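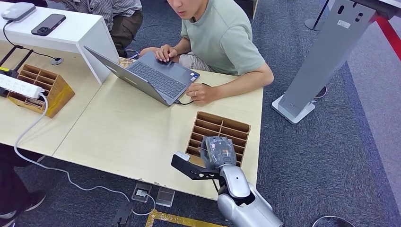 機械は家事や店の雑用をもう任せられるのか。

決まった置き場に決まった品を戻す作業なら、人がそばにつく条件で任せられる。洗濯物をたたむ、散らかった台所を片づけるといった作業は、まだ任せられない。

助成事業「小売・家庭内作業の自動化」中間報告
提出日 11月2日
作成 ジャニーン・デスメット(プヴァウ 作業評価班)

1. 今期の範囲
今期は、仕切り棚への品物の補充、包装品の取り出し、食卓の片づけ、タオルたたみの4作業を対象とした。試行は当社の作業室で行い、店舗側の条件はドレスティール社から受け取った陳列手順書に合わせた。8月に予定していた店舗での試行は、先方の改装が延びたため来期に回している。

2. 補充と取り出し
包装品を仕切りに入れる作業は1000回試行し、うち700回は人の手を借りずに終わった。残りの大半は、つかむ段階での失敗である。透明な包装は光の当たり方で輪郭の検出が変わり、指先が袋の端だけをつまむ例が多かった。入れる段階の失敗は少ないが、起きると隣の仕切りの品まで動かすため、復旧に人手がかかる。
取り出しは補充より安定している。ただし、品物が奥まで入って指をかける余地がない場合は、現在の指の形では対応できない。チフン・キが幅の狭い指先を設計中で、試作品はウィレムス社に発注済みである。

3. 食卓の片づけとタオルたたみ
食卓の片づけは、皿とコップだけなら最後まで進む。食べ残しがある皿、重なった椀、倒れやすい瓶が混じると止まる。止まったときに自分から人を呼ぶ機能は今期に入れたが、呼ぶのが遅く、すでに物を倒した後という例があった。
タオルたたみは、角を見つけるところまでは改善した。たたみ終わりの形にばらつきがあり、そのまま棚に出せる品質には届いていない。所要時間も人より長い。この作業は来期の評価対象から外し、その時間を取り出し作業に回すことを提案する。

4. 人の関与
各試行には担当者が1名つき、停止と再開を受け持った。店舗の責任者であるヒューデリーヴェ・ファン・レーウェン氏からは、見守りに1名必要なら人件費は減らない、との指摘を受けた。指摘のとおりで、現段階では導入の効果を費用で示すことはできない。1名で複数台を見る形が成り立つかどうかを、来期の主な評価項目とする。
安全面では、腕の動作範囲に人の手が入ったときの減速を確認した。減速の設定を強くすると作業が長引くため、値はまだ確定していない。

5. 予算
支出は計画内に収まっている。指先の交換部品は計画より多く使い、延期した店舗試行の旅費でまかなった。費目間の流用については、ディルク・ムルデル氏に書面で連絡済みである。

6. 来期の予定
・新しい指先での取り出し試行
・ズルトポルト店での補充試行(営業時間外、8日間)
・包装の異なる40品目への拡大
・呼び出し機能の判定時期の見直し

店舗試行の日程は先方と調整中で、決まり次第連絡する。試行記録の一覧はスナイディス・ノルゴールが管理しており、必要な場合は別途送付する。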